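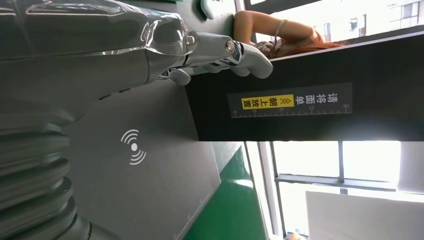 Parcel scanning station, with the printed notice on its black housing.

Gallery: The Parcel Counter at Flostine Hall

The Flostine Hall parcel counter serves residents and staff of the Sutport campus. It handles incoming packages for 66 offices and all student rooms in the north wing. The page has been prepared by the Office of Mail and Receiving so that new residents may become familiar with the equipment before their first visit. Further pictures, covering the shelves and the pickup window, will be added as they are approved by the office.

About the station

The notice on the housing is in Chinese and reads "请将面单朝上放置". It asks that the shipping label be placed facing up. The last four characters, which carry the instruction itself, are set in black on a yellow block with small arrows pointing upward. The rest of the sentence is in white.

A ruler scale runs along the lower edge of the same notice, with the numbers 10, 15, 20, 25 and 30 marked on it. Residents should not rely on it when declaring the size of a package. Staff at the counter will measure any item for which a size is required.

The light gray panel carries a white symbol, a dot with curved arcs on either side, similar to the one used for contactless cards. Campus cards are read at the pickup window only.

Using the counter

Packages are to be presented one at a time with the shipping label facing up. Labels that are folded over an edge should be flattened where possible. Old labels must be removed or fully covered before a box is used again - a package bearing two labels will be set aside and the resident notified by mail slip.

Items are held for 7 days after the notice is issued. Oversize items are held in the Bakos Annex and must be collected in person. Residents who will be away during August should file a forwarding form with the office before leaving. Forms are available at the counter and from the front desk of each wing.

Perishable goods are not accepted for storage. Residents expecting medicine or other items that must be kept cold should speak with the office in advance.

Contacts

General questions about the counter may be directed to Rimantas Liepiņa, Office of Mail and Receiving, Flostine Hall, Room 9. Missing or damaged packages should be reported to Zsolt Bozsik at the same address. Please bring the mail slip and, if available, the sender's receipt.

Requests to reproduce material from this gallery should be made in writing to the office.

Page last revised December 11, 2004.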